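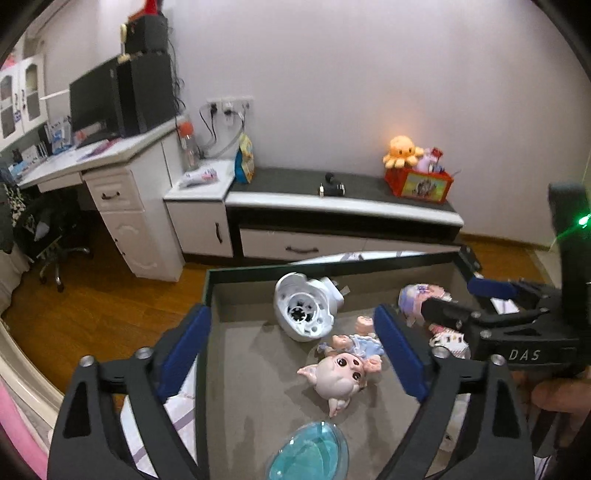 4. Booking a Shore Tour

Use this section after your ship or flight has been added to your Floltside account. If you have not added it yet, go back to section 3. Tours will not show up until the app knows where you are going and how long you will be there.

4.1 Find a tour

1. Open Floltside and tap Trips.
2. Tap the stop you want. Each port or airport has its own line, with the arrival and departure times under it.
3. Tap Tours. The list shows only tours that start and end inside your stop.
4. To narrow the list, tap Filter and pick Half Day, Full Day or Walking.
5. Tap a tour name to read the pickup point, the return time and what is included in the price.

Note: All times are local to the port. Ships do not always change their clocks to match the shore. Check the daily sheet on board before you set an alarm.

Note: Lunch is included only if the word Meal is next to the price. Entry fees for parks and caves are listed separately under Extras.

4.2 Hold a seat

1. Tap Hold on the tour page.
2. Enter the number of people in your group. The limit is 16. Larger groups have to book through the Hakside desk.
3. Type the name of each traveler exactly as it is on the passport.
4. Tap Confirm. A hold number appears at the top of the screen.
5. Write the number down or take a screenshot.

A hold lasts six hours. If you do not pay in that time the seats go back on the list and you will need to start over.

Caution: Do not place two holds for the same stop. The second one cancels the first, even if the first has been paid. Refunds in this case take about six days.

4.3 Pay

1. Go to Trips, then Holds.
2. Tap the hold number and choose Card or Zekden Credit.
3. Wait for the green check mark. Do not close the app while the wheel is turning.
4. Tap Send Voucher and enter an email address.

If you see error 577, the card was turned down by the bank. Call the bank and tell them you are traveling, then try again with the same hold.

4.4 On the day

1. Save the voucher to your phone while you still have a signal. Many piers have none.
2. Go to the pickup point shown on the voucher. Drivers working for Pinto stops wait outside the gate and cannot come onto the pier.
3. Show the voucher and a photo ID.
4. Ask the guide to repeat the return time before the bus leaves.

Caution: Tours booked in the app are not run by the ship. If the tour comes back late, the ship may leave without you. Choose a tour that ends at least two hours before departure.

4.5 Change or cancel

Changes are free until the day before the tour. Open the voucher, tap Change, and pick a new time or tour. If the new tour costs more, you pay the difference at once. To cancel, tap Cancel Tour and confirm.

For help with a group booking, ask for Bhavana Varghese at the Hakside desk. Questions about refunds go to Sowmya Fernandes.

Section last revised 05/10/2022.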